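To: Undudwood players' list
Subject: Re: Offline earnings after the March update
Date: 25 May 2025

Dear subscribers,

Thank you for the messages received on this subject. The earlier post is quoted so that those who joined the list recently can follow the matter.

> Since the March update my sawmills stop earning after a few hours when the
> game is closed. Before that they ran overnight. I have 30 workers on the
> Grerico site and a full warehouse upgrade, and I still come back to almost
> nothing. Is this a fault or has the limit been changed? If it was changed,
> could the notes please say so.

The limit was changed. Offline earnings in Undudwood are now tied to the storage level of each site and no longer to the number of workers assigned there. The release notes mentioned the storage levels but did not state the effect on closed-game income, and we regret the omission. The notes have been corrected.

The following points apply to all players on the current version.

1. Storage limits. A new site holds 400 logs. Each upgrade raises this amount, up to 2,000 logs at the highest level. Once a site is full, production pauses until the logs are collected or a cart route is assigned.

2. Cart routes. A site with an active route to the market at Zwane continues to sell while the game is closed. Routes must be set separately for each site — the setting is not copied when a new site is opened.

3. Warehouse upgrades. The warehouse and the site storage are two different items in the build menu. The warehouse holds finished planks only. Players who upgraded the warehouse before the March update may exchange that upgrade once, at no cost, from the town hall screen. 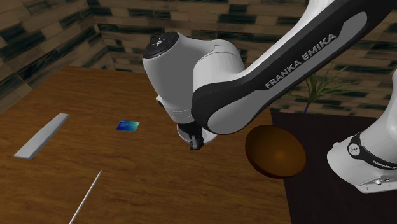
4. Missing earnings. We have received 388 reports of lost income. Accounts affected by the separate fault on the Jeder map, where carts returned without coins, will be credited automatically. Players on other maps do not need to submit a claim unless their balance fell while the game was closed.

5. Reports. Please include your player code, the name of the site and the version shown on the settings page. Kindly do not post your player code to this list. Use the support form in the game menu.

Replies on the balance of the new limits are welcome in this thread. Questions on the summer event should be sent under a separate subject line.

Regards,
Player Support
Undudwood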